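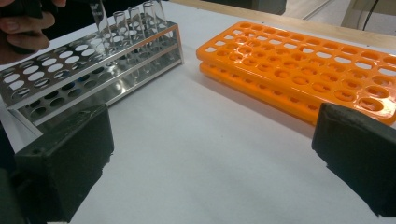
Figure 2. View from the hand-held gripper during the rack task, with glass tubes in the back row of the steel rack and the orange racks stacked to the right.

3.2 Building the gripper and collecting the tube episodes

We built the gripper over one long December at Mistilau, the shared workshop in Lagos where most of this work was done, and we are fond of it in spite of its faults. The two fingers end in thick dark pads, which we cut by hand and replaced more often than we would like to admit (the bench log has 17 pairs). The camera rides on the tool itself, so both pads stay in view at the lower edge of every image, and the learned policy can judge its opening from them without a separate sensor.

Clear glass was a deliberate choice, and a rather stubborn one. An empty tube shows little more than its rim and a few faint reflections, and the polished steel around it adds plenty of reflections of its own. We recorded 200 episodes with the steel rack and another 200 with the orange ones, all on the same white tabletop, and labeled them in Drokotau, our small annotation tool. Tubes that lean in their holes, like the nearest one in Figure 2, were kept in the set and given a label of their own. The split between training and test episodes follows in Section 3.3.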